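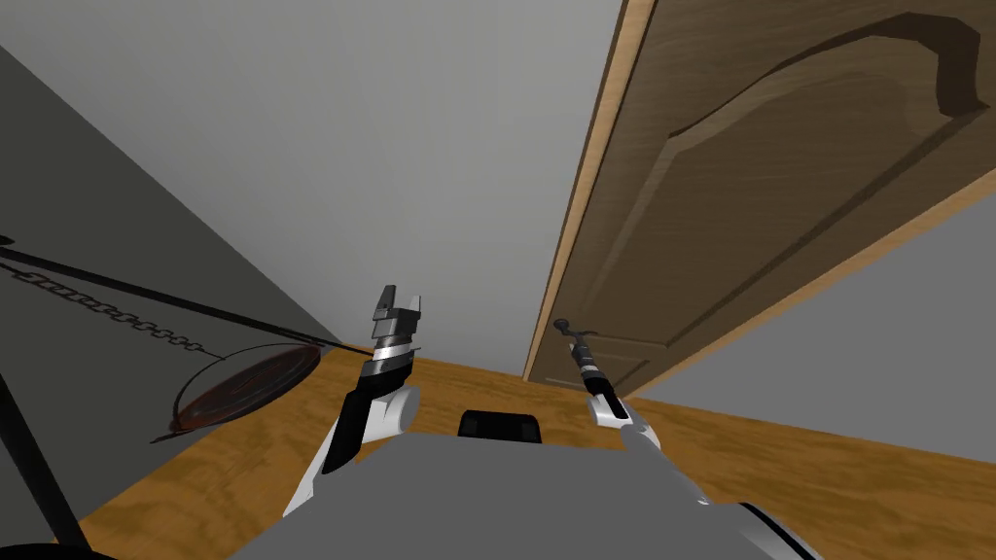 How to write up a celebrity arrest (fast, and without a retraction)

Posted 17 Nov 2018 by Delia Maldonado

Got asked for this again so here it is in one place. It's for new writers on Disum but use it wherever. I'm typing between two other posts, forgive me.

Say a tip comes in at 11 at night. Some actor got picked up after a fight outside a restaurant. Everybody already has it on social. You have maybe half an hour before it's old.

Step 1. Find out what you have

Open a blank note. Two columns. Left side, what you know. Right side, who told you. Do not start the post yet. I know you want to.

A fan account is not a source. A fan account quoting "a source" is not a source. Another blog is a lead, go find out where they got it. If five sites have it and they all link to the same one, you have one source, and you need to read that one all the way down to the bottom where it says "unconfirmed."

Step 2. Check the booking

A lot of county jails have an inmate search on the sheriff's site. Last name, first name, sometimes a birth year. Use the LEGAL name. Stage names get you nothing, and I have watched people sit there refreshing a search for a rapper's nickname for twenty minutes.

Look for:
Full name
Age or date of birth (match it, please, there are a lot of people out there with the same name)
Booking date and time
Charge as listed
Bond, if set

Screenshot it right away. Records move or drop off when someone is released, and by morning you may have nothing to point to. Save the screenshot with the time in the file name.

No online search in that county? Call. Night line for the jail, then the police department's public information person. Be polite, be short. "I'm checking whether you have a booking for (name), date of birth (whatever)." They say yes, no, or call back in the morning. Write down which, and who said it, and when.

Step 3. Get the words right

This is where people mess up.

Detained: held for a bit, maybe no arrest at all.
Arrested: taken into custody.
Booked: processed at the jail.
Charged: a prosecutor filed something. Often days later. Sometimes never.
Convicted: a court said so, or they pleaded.

Use the lowest one you can prove. "Arrested on suspicion of" is fine in most cases. "Arrested for hitting his manager" is not, you just said he did it. Same with headlines. Same with the tags! Catalina Ojeda pulled 309 of our old posts last January to check and the body text was mostly okay. The tags were awful. Took her weeks to clean up.

"Allegedly" is not magic either. Sticking it in front of every verb doesn't make a rumor printable and it reads terrible. Say who is making the claim. "According to the police report, the driver told officers that..." Done. Now the reader knows where it comes from.

Step 4. Call the rep

Publicist, manager, lawyer, whoever you can get. Email and phone, both. Give a real deadline. We use a half hour for breaking stuff, longer for anything that isn't already out there.

What to send:

Hi, Delia Maldonado at Disum. We're preparing a story saying that (name) was arrested tonight in (city) on suspicion of (charge), based on (jail record / police statement). Does (name) have a comment, and is anything in this wrong? We plan to publish at (time) and will update after that too.

Ask the "is anything wrong" part every time. I've had reps save me with that one. Wrong brother, in one case.

No answer is "did not immediately respond to a request for comment." Not "refused to comment." Differnt thing.

Step 5. Write it

Keep it tiny. 180 words is plenty for a first version. Order that works:

Who, what, where, when, and says who.
The charge, in the wording from the record.
Bond or release, if known.
What the other side says.
One line on why readers know this person.
What happens next, only if there's a court date.

Emiliano Cisternas once turned in a first take that ran 1534 words and the arrest was in paragraph nine. Lovely piece about the guy's second album. Don't.
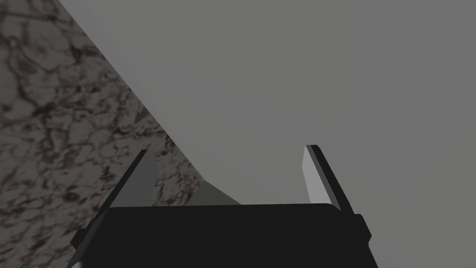 Gripper and gray surface, computer render.

Old trouble. Should you bring up earlier arrests? Only if you can check them the same way, and you have to say how they ended. If a case was dropped, say dropped, in the same sentence. Don't make people scroll for it.

Step 6. The other person

If there's somebody hurt, or somebody who made the call, slow down. Do not name them unless they've spoken publicly under their name, and even then ask Ivana first. No kids' names. No street address, city is enough. Don't say what the argument was "over" like it explains anything. And no jokes. None in the headline, none in the social post, no song title puns. I cut 2 of those this month already.

For anything about violence at home, put a helpline at the bottom, and check the number works for the country you're writing about.

Step 7. Second eyes

Somebody else reads it before it goes. At night that's Larasati Teoh or me. Read the headline out loud to them. If it says more than the record says, change it.

In Parnitex, set the post to "developing" so the update line shows at the top. If you skip that the time stamp just quietly changes and it looks like we're hiding edits.

Step 8. Go back to it

The part everyone forgets. Put a reminder in your calendar for the next morning, then for the court date. If charges don't get filed, that's a new post, and a line at the top of the old one, and fix the headline if it needs it.

Got something wrong? Say what it was and what's right now. "An earlier version of this story gave the wrong city." Don't delete it and hope.

Quick list to stick on your monitor

Legal name and age matched?
Screenshot saved?
Verb is one you can prove?
Rep emailed AND called?
Victim not identifiable?
Tags checked?
Somebody else read it?
Reminder set?

Mugshots I'll do seperately, the rules are a mess and change by state. Until then don't run one without asking me or Ivana Echeverría.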